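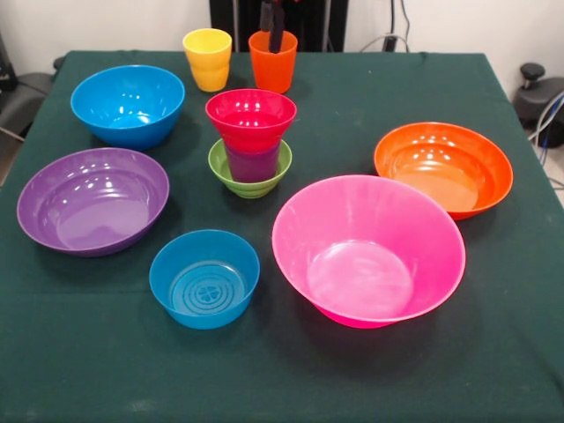 Bowls and cups on a green tablecloth.

How to Register a Dried Herb Product with the Inskip Herbal Office

Applications are accepted from growers, processors and small producers. A separate form is required for each product, even where two products share the same main ingredient.

Step 1. Prepare the plant record
State the full botanical name, the part of the plant used and the place of harvest. Common names may be added in brackets. Material gathered before February must be entered on the old form, which Rania Ouazzani at the records desk will supply on request.

Step 2. Set aside the samples

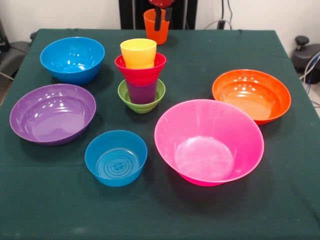
Each batch must be divided into a test sample of 100 grams and a retained sample of 49 grams. Both are to be weighed on the same scale and sealed on the same day. Where several herbs are handled at one table, each should have its own vessel, and colour is a simple means of telling them apart — a blue bowl for one herb and a wide purple bowl for another, for instance. The colour used should be written on the batch sheet.

Step 3. Complete the label
The label must show the batch number, the net weight and the name of the producer. Claims to treat or prevent a disease are not permitted at this stage. Draft wording may be sent to Catherine MacKinnon for comment before printing. 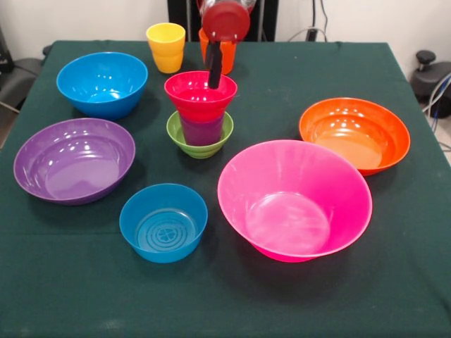

Plastic tableware, including a blue bowl and a purple bowl.

Step 4. Submit the application
Send the form, both samples and the fee of 116 to the Zutport counter. Incomplete applications are returned unopened to the sender — the fee is held for the next attempt.

Guidance last revised 2024-04-12.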